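Workshop Notebook, Textile Care Section
Entry: 31 March 2024
Subject: Shrinkage and color transfer, knit cotton, Trenley lot

The second wash series on the Trenley cotton was closed out this morning. The lot came to 376 pieces, all knit, all with contrast trim. Washing followed the standard warm cycle with the Duvow powder at half dose. The full dose had left residue along the seams in the first series and was not repeated.
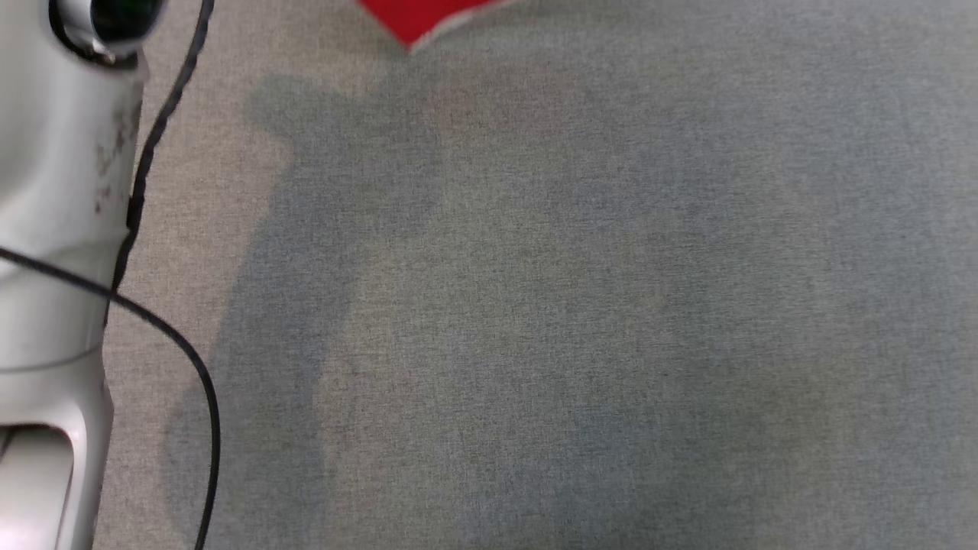
Entered by the Textile Care Section, Homero workshop

Shrinkage in length was greater than shrinkage in width, as in the first series. The difference was most marked in pieces that had been tumble dried and least marked in pieces dried flat. Line drying fell between the two, but several pieces stretched at the shoulder where the pegs had been set too close together. The pegging instruction on the wall should be reworded.

Color transfer remains the main concern. Dark pieces washed with light trim showed slight tinting along the stitch line after the first cycle. A cold rinse before the wash reduced this but did not remove it. Salt in the rinse made no difference that could be read against the gray scale. Colleagues are asked not to repeat the salt trial without first speaking to the section.
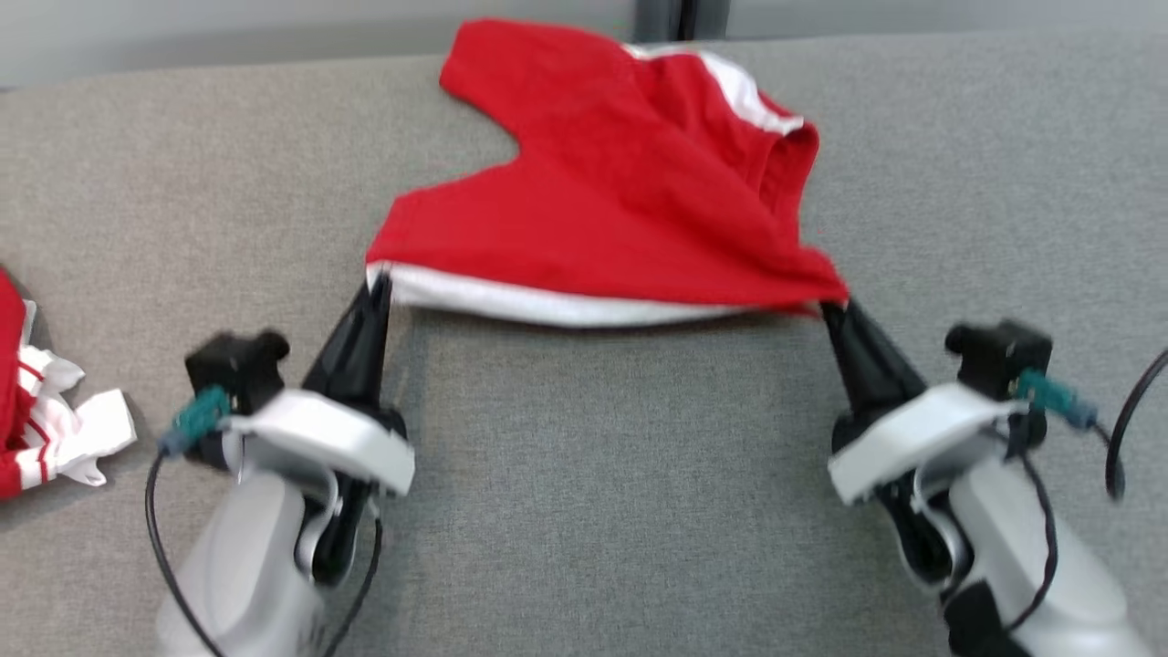

The Sin detergent has not yet been tested on this lot. A supply was received with the last delivery and is on the lower shelf beside the scale. It should be run at the same temperature and load as the Duvow series, so that the two sets of readings can be compared directly. Please record water hardness at the start of each run. It was left out on 2 sheets in the first series, and those readings have been set aside.

Fabric tags: 1,000 were ordered and 678 remain. The ink on the older tags fades after repeated washing, and those tags should be used for dry storage only.

The drum filter was cleaned after the final load. Lint was heavier than expected for combed cotton, and a sample has been kept in the labeled jar.

Outstanding: reword pegging instruction; Sin series, full lot; final shrinkage table to be filed in May.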